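Storing a quilted jacket folded without flattening the collar
Home & Laundry > Clothing storage
Asked in June · 169 views · 3 answers

Katherine Chambi
I have a kid's quilted jacket with a stand-up padded collar and a snap strap. It needs to go into a drawer until next winter. The drawer is 33 cm wide inside and 10 cm deep. Last year I rolled it, and the collar came out with a hard crease across the back that took weeks to relax. Hanging isn't an option, the wardrobe is full. Is there a fold that keeps the collar in shape? Polyester fill, as far as I know – the care tag has faded.

Nirer
Vacuum bag. Done it for years, no problems.

Baltasar Cáceres
I wouldn't use a vacuum bag for this. Synthetic fill recovers from short compression but less well after months of it, and the stitched seams hold the creases.

Fold it flat instead:
Wash and dry it fully, including inside the collar. Check the thick parts by hand after an hour at room temperature.
Lay it on a bed, front down, and smooth the panels from the centre out.
Bring the sleeves in across the back, one over the other. Keep them below the collar line.
Turn it over and fold the hem end underneath, once. Don't fold through the collar.
Leave the snap open so the strap isn't pulling on the fabric.
Put it in the drawer collar up, with nothing on top.

If the folded width is over 33 cm, bring the sides in a little further. If it's too thick for the 10 cm, a shallow box under the bed works better than forcing the drawer. A loosely rolled cotton T-shirt inside the neck helps the collar stay up.

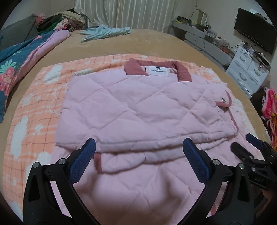

Quilted jacket folded on the bed, collar standing, label facing up.

Clitau
Agree with the fold. I'd add tissue between the layers if the colour is dark, as I've had dye transfer onto a light lining. For an old crease, a steamer held a few centimetres off the fabric works – check on an inside seam first.

Katherine Chambi
Thanks. It fits with the sides brought in. I skipped the tissue.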